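Fridge up on bricks - too high? And is the fan meant to run all the time?

Posted in Kitchen & Appliances
427 views

Claner

Hi all, quick one before I go and do something daft. Moved the white fridge out to the back room last weekend as the kitchen floor is coming up. Floor out there is bare and gets damp after heavy rain, so I've put it on bricks with flattened cardboard underneath. Emptied all the shelves and gave it a wipe, only drinks in the door at the moment.

Three things bugging me.

Door. Won't stay where I leave it. If I open it halfway it swings itself the rest of the way. Never did that in the kitchen.

Fan. Round thing with a cross-shaped grille, back wall near the top. Runs, stops, runs again. Is it meant to stop?? Shelves are glass, if that matters, so air can't go through them I suppose.

Cardboard. Leave it or get rid? It's stained already and I don't fancy lifting the whole thing again, my back is still complaining.

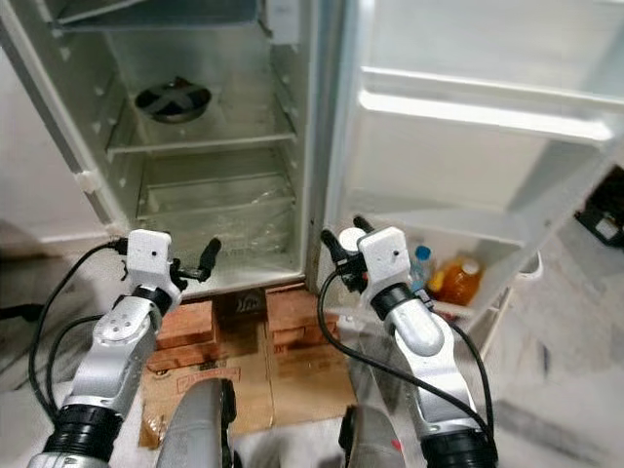
Rollholm asks whether a spirit level has been anywhere near it yet, becuase a door that wanders is nearly always a fridge that leans. Put the level on top, front to back first, then side to side. You want it tipped back a tiny bit so the door drifts shut and the seal gets a proper pull. Yours is tipping forward by the sound of it.

Bricks are ok if they're solid and all the same height. Stacked loose I'm less keen on. Give it a gentle shove from the side with the door shut - if anything rocks or grinds, empty it, switch off and start again. A paving slab under the lot is better, spreads the weight and nothing can creep. Mine's been on one for 18 months in the garage, no bother.

Get a second person for the lifting. And keep it upright, don't lay it down "just for a minute".

Fan stopping and starting is normal on most of them. It goes off when the thermostat's happy, and on a lot of models when the door opens too. Worry if it squeals or never comes on at all. Glass shelves are fine, air goes round the edges. Just don't shove things right up against the grille once you fill it.

Dimitrov

Cardboard = bin it. Holds the damp against the floor, goes mushy, then one side sinks and you're back to the door problem. Had exactly this. Thin rubber mat instead, or nothing.

Also leave a gap behind, people always forget.

Wanen

Agree on the slab, not so sure about the mat, mine just trapped water under it. Bare slab does me.

Two other bits. Check the back room isn't freezing in winter, some fridges get confused when it's very cold outside the box and stop cooling properly. The handbook will give you the lowest room temperature. If you've lost the handbook look up the model number on the label.

And do the paper test on the seal once it's level. Strip of paper, shut the door on it, pull. Should drag. If it slides out easy, clean the rubber with warm soapy water and try again, usually just muck in the folds. Go all the way round, the bottom corner on the hinge side is the one that goes first. I bought a new seal for mine before I tried this and it didn't need one, so that was money well spent...

Claner

Thanks, v helpful. Will borrow a level and sort out a slab on Saturday, cardboard can go then as well. Tried the paper just now - drags fine along the top, slides straight out at the bottom. Will clean it and report back.

2 people found this thread helpful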